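Open Day at Estonside: Toys, Puzzles and Way Too Much Coffee

I had been meaning to go to the Estonside open day for ages, and this year I finally made it (two trains and a very cold walk from the station, worth every step!). The place makes and tests learning toys for small kids, and on open day they let you wander through most of the building.

My favorite stop was the shape sorters. 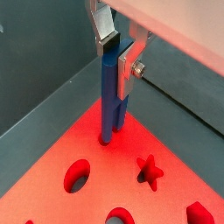
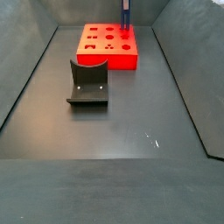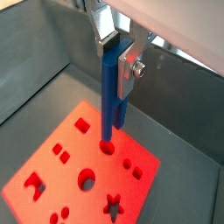 Red board, blue piece, gray bin.

I love a shape sorter. My sister and I had one that lost half its pieces under the couch, and we kept playing with it anyway. Precious Kruger, our guide for the morning, told us the hard part of the design is the gap around each piece. Too tight and a toddler gives up, too loose and any old piece will drop into any old hole. They went through 15 versions of one board before she was happy with it. She let us feel two of the rejects, and I could not tell them apart with my eyes closed - she could, right away!

After that came the paint room, which smelled wonderful and was very warm, and then the packing hall. They send out 400 boxes on a busy day. Burgi Lüthi has worked there since the beginning and showed us how she folds the paper so nothing rattles. I tried it and made a mess.

Lunch was soup in the canteen, and there was a little shop by the door with seconds at low prices. I came home with a stacking set called Isis (one ring is slightly the wrong green, and my nephew will never care) and a bag of loose wooden animals.

If you go, get there early. The first tour had 70 people on it and the later ones looked even fuller. Wear flat shoes too, as the stairs up to the paint room are steep. The next open day is in July, and I've already put my name down.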